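主题：Re: [Hullivell-dry] 干货库房的湿度记录与封口抽检

10月6日，Halldóra Ladefoged 写道：

> 各位好，
>
> Kakodholm 的干货库房换了除湿设备以后，我把湿度设定值定在 35%。门口那只记录仪（El Khatib 的老型号）读数一直很稳，但是靠北墙最下层货架上的饼干和米果还是有返潮的，开袋后口感发韧。同一层的面粉没有结块。
>
> 我现在有几个疑问：
>
> （一）设定值是不是还要往下调？
>
> （二）返潮的都是小袋独立包装，外箱完好。小袋要不要逐批抽检封口？用什么方法？染色液法我们做过，透明膜还看得清，镀铝膜就只能剪开看。
>
> （三）我们自己分装的那部分用 Fesaletti 台式封口机，温度旋钮在 175 ℃，一直没有动过。膜换过一次供应商，厚度标称一样。封口看上去平整，但有几袋用手一拉就从中间分开。
>
> 记录仪的原始数据可以发，格式是逗号分隔的文本，时间列没有带时区。
>
> Halldóra

Halldóra，你好：

分开答。顺序和你的不同，因为第一个问题的答案要看记录仪放在哪里。

一、记录仪的位置

> 门口那只记录仪读数一直很稳

门口的读数只代表门口。相对湿度是随温度变化的量，空气里的水汽总量不变，温度降下来，相对湿度就升上去。北墙如果是外墙，没有内保温，入秋以后墙面附近的温度会明显低于库房中央，最下层货架又正好在冷空气下沉的位置。门口显示的数值合格，墙角的数值可以完全是另外一个。

建议把比较的量换成露点，或者换成绝对含湿量。两只记录仪分别放在门口和北墙底层，同时记，各自算出露点再对照。如果两处露点接近而相对湿度相差很大，问题在温度分布，调低除湿机设定值的作用有限；如果北墙露点本身偏高，那就要查水汽来源，先看墙根、地漏和穿墙管的填缝。

连续记 10 天以上再下结论。记录间隔设 30 分钟就够，再密只会增加文件长度，货物本身对湿度变化的响应比这慢得多。两只记录仪在开始之前要先并排放一夜，把互差记下来。老型号的电容式探头有漂移，而且多半是往高读的方向漂，旧探头直接和新探头比会得出错误的结论。

时间列没有时区的问题，请在文件头手工加一行注明。以前列表里有人在 1 月发过一份跨地点的数据，两台机器一台用协调世界时，一台用当地时间，日周期对不上，前后讨论了很久才发现是时间轴错位。

二、为什么面粉没事而饼干返潮

这两类东西的含水状态不一样。饼干、米果出炉时水分活度很低，吸湿等温线在低湿段很平，过了某一段以后变陡，口感由脆转韧就发生在这一段。面粉原本的水分活度高得多，和库房空气的差距小，吸一点水既不结块也看不出来。所以面粉没有结块不能当作这层货架干燥的证据。

另外，面粉的装量大，表面积与质量之比小，水汽要从袋壁往里走很长一段。小袋饼干正相反，内容物薄而多孔，袋内空气又少，少量水汽进去就够了。比较不同货物的返潮程度时，请至少把单位包装的膜面积和净含量一起写进表里，否则同一层货架上的数据没有可比性。

还有一个容易混淆的地方：返潮和油脂氧化在感官上都会被描述成“不新鲜”。发韧是水分的问题，哈喇味是氧化的问题，光照和氧气透过率才是后者的主因。你只提到发韧，我暂时按水分处理。

三、小袋封口的抽检

> 小袋要不要逐批抽检封口？用什么方法？

外购的小袋，我的意见是到货时抽，入库以后不再逐批抽。透明膜和镀铝膜分两套做法。

透明膜的独立小包，比如味丹这种里面饼干面看得见的，端部是锯齿状的绿色封边，先做目视：对着光源看封边内侧，找横贯封边的细皱、夹渣和未熔合的亮线。饼干类最常见的夹渣是碎屑和油迹，碎屑看得见，油迹不容易看见，要侧着光看。封边外沿的锯齿是方便撕开的，齿形是否整齐与密封性没有直接关系，齿根如果伸进了封合区才算缺陷。印有底色的封边会遮住一部分细节，颜色越深越难判断，这种情况以浸水法的结果为准。

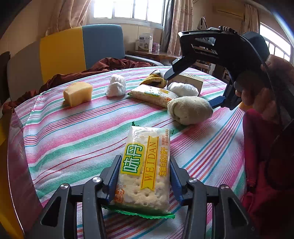 四、浸水法和染色液法的操作

浸水法适合带一点余气的小袋。容器里放室温清水，把袋子整个压到水面以下，用透明压板均匀加压，观察封边和背缝有没有连续气泡。附着在膜表面的零散气泡不算，先用手指抹掉再开始看。加压的力要一致，可以在压板上放固定的砝码，不要凭手感。抽真空的版本灵敏度更高，但需要带观察窗的真空桶，没有这个条件就不必勉强。

已经浸过水的样品不得回库，即使没有漏也不行，端部的齿缝和背缝折边里会存水，放回外箱以后会影响旁边的包装。

染色液法请继续用在透明膜上，步骤补充几点：

剪开袋子的一侧，倒出内容物，用干布把内壁擦干净，残留油脂会妨碍染色液润湿，造成假阴性。
用滴管把染色液沿封边内侧滴入，让液体停在封合线上，袋子竖放。
等待时间每次一致，写进记录。
从外侧看有没有颜色穿过封合区到达外沿。只进入一半的也要记，注明位置。

镀铝膜剪开以后看的是封合面剥离的形态，这其实是另一种检查，不要和染色液的结果写在同一列里。镀铝层本身的针孔可以在暗处用背光看，把袋子剪成单层摊平，下面放灯。折痕交叉处的针孔最多。有针孔的镀铝膜仍然比普通透明膜的阻隔性好，所以单独几个针孔不作为拒收理由。

五、自己分装的部分

> 温度旋钮在 175 ℃，一直没有动过。膜换过一次供应商，厚度标称一样。

厚度一样说明不了封合温度一样。封合温度取决于热封层的材料，厚度只影响热量传到界面所需的时间。同样厚度的复合膜，热封层可以是低密度聚乙烯、线性聚乙烯或者流延聚丙烯，起封温度差得很远。请向新供应商要热封层的材料和推荐的封合窗口，要书面的。

旋钮上的刻度也不能直接当作刀口温度。Fesaletti 台式机我手边也有一台，感温元件在加热块里，加热块到刀口之间隔着一层防粘布，防粘布旧了以后会发黄起皱，局部传热变差，封边就会出现一段好一段坏。换布之前调温度没有意义。请先换布，再清理压条上的残胶，然后做下面的试验。

固定压力和时间，温度从低往高逐级升，每级封若干条空白膜，完全冷却以后再拉。拉开的形态分三种记录：封合面光滑分开，是没有熔合，温度或时间不足；封合面发白、有纤维状拉丝，膜有变形，是部分熔合；从封边旁边的膜断开而封边完好，是熔合充分。温度再高，封边会变薄、起泡或者收缩卷曲，根部变脆，一拉也会断，断口看着与第三种相似，要看封边根部有没有变薄来区分。

你说的“用手一拉就从中间分开”应该属于第一种，但是请看一下分开后的表面再确认。如果表面光滑，而温度又在供应商推荐的窗口之内，下一个怀疑对象是封合面被污染。分装干粉时粉尘附着在袋口内侧，封边外观平整，强度却很低。漏斗出料管伸到封合线以下再放料，可以消除大部分这类问题。

冷却也要算进去。聚乙烯类的封边在热的时候强度很低，封完立刻提起袋子，内容物的重量就会把还没有凝固的封合面拉开一部分。封完平放，冷到手温再竖起来。

六、货架

在查清北墙的温度分布之前，先把小袋包装的货移到中层，最下层放罐头和玻璃瓶。箱子与墙面之间留出空隙，让空气能走过去，纸箱紧贴外墙的那一面会先吸湿。底层如果用托盘，托盘本身的含水率也要测，新到的木托盘往往比货物湿得多。

已经返潮的那几箱，请不要在除湿以后放回去继续卖或者继续发。包装完好的小袋里，水汽出来和进去走同一条路，库房再干，短期内也回不到出厂时的状态。

七、回到设定值

> （一）设定值是不是还要往下调？

暂时不要。设定值继续往下，转轮式还能跟上，冷凝式在低温库房里会频繁除霜，实际除湿量反而下降，能耗上升。你没有写新设备是哪一种，请补充。还有，除霜时段的数据在曲线上是一个个小尖峰，分析时单独标出来，不要当作开门引起的波动。

原始数据请直接发到列表，文本附件即可，不要转成图表截图。请同时附上：两只记录仪的编号和摆放高度，并排对比那一夜的互差，除湿机的类型和回差设置，北墙是否为外墙。新膜的规格书如果供应商允许转发，也一并附上；不允许的话抄热封层那一行就行。

上一封邮件里引用的旧操作单，封口时间一栏单位写的是“格”，是旋钮的刻度。不同批次的机器每格对应的时间不同，麻烦用秒表测一下再填。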